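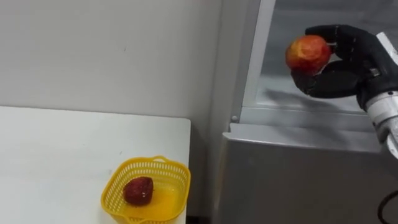

From: Rūta Lepik
To: honenum-users
Subject: Re: [honenum-users] grasp planner drops thumb contact near reflective panels

On Ott Venckus's message:

> We're on the May build with the default segmenter. When fruit is held
> up in front of the steel cabinet, the planner loses the thumb contact
> and asks for a regrasp. Same apple over the table is fine. Is this the
> depth filter or the hand model?

Hi Ott,

It's the depth filter. The glass panel returns bad depth, and the hand's shadow on it gets merged into the hand mask. The contact check then sees the thumb in the wrong place and gives up.

Two things to change in the perception config:

 panel_reject: true
 mask_min_age: 5

The second one makes the mask persist for five cycles before the planner trusts it. I replayed 251 logged grasps with both set and the false regrasps went from 30 to 8. The ones left are all dark red fruit low in the basket – a colour threshold problem, and Kaja Dzene has a branch for that.

Don't touch the finger torque limits. They have no bearing on this and you'll bruise the apples.

If it still happens, send me the planner log with the contact topic turned on.

Cheers,
Rūta

This archive uses cookies to remember your display settings. Accept | Decline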